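Packers wanted - casual, March start
Vuken Supplies, Tretmont site, rear entrance off the loading dock

Need a few extra hands for the care kit run. Flat boxes, blue bins, small soft goods. Not heavy. Bit repetitive, we won't pretend otherwise. Read the whole ad before you ring please.

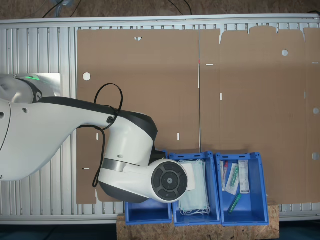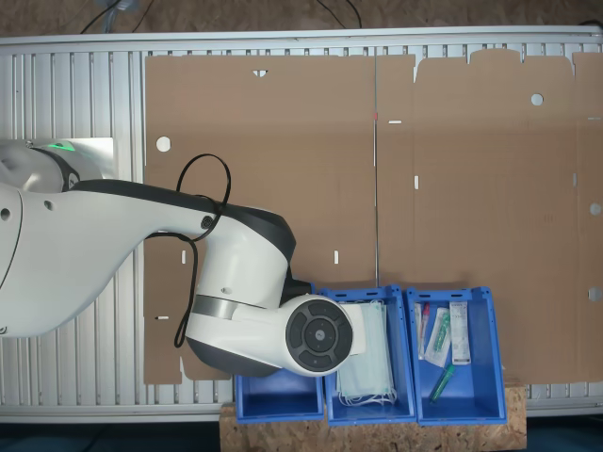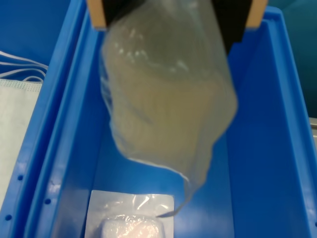
Packing bench with flat carton and bins (first two), inside of a bin (last one).

What you'd be doing
Folding cartons up from flat. They're die-cut, no tape on the base, takes a morning to get the knack
Filling from the bins - masks, bagged items, sealed packs - one of each unless the sheet says diferent
Checking seals. Split bag goes in the reject tub, not back in the bin
Topping up bins before they run out
Sweeping your end at finish. Cardboard dust gets everywhere

Order is 900 kits, first 200 go to the Cendance clinics so those come first and get checked twice. Imtiaz Bandara does the checking. He's fair but he will open a box in front of you.

Shifts
Early 6.30 to 12.30, or late 1 to 7. Tell us which one, or both. Run is 23 shifts all up, more if the Chowdhury order gets signed off. Paid weekly, casual rate, super on top.

You'll need
Closed shoes, no thongs or sandals
Hair tied back, no rings with stones (they catch the bags)
Able to stand for most of a shift. Stools are there if you need one, just ask
Ok English for reading pick sheets
No experience needed. Warehouse or kitchen background handy

Gloves, apron and tea supplied. Fridge and microwave upstairs, label your lunch. Parking on the gravel side only, the front spots belong to next door and they do ring the council.

To apply
Text or email Rokeya Seneviratne in the office, name, which shift, when you can start and 2 referees. A resume is fine but a few lines will do. Please dont drop in during the early shift, no one at the desk till 9.

Already worked for us before? Skip the referees, just tell Rokeya wich run you were on.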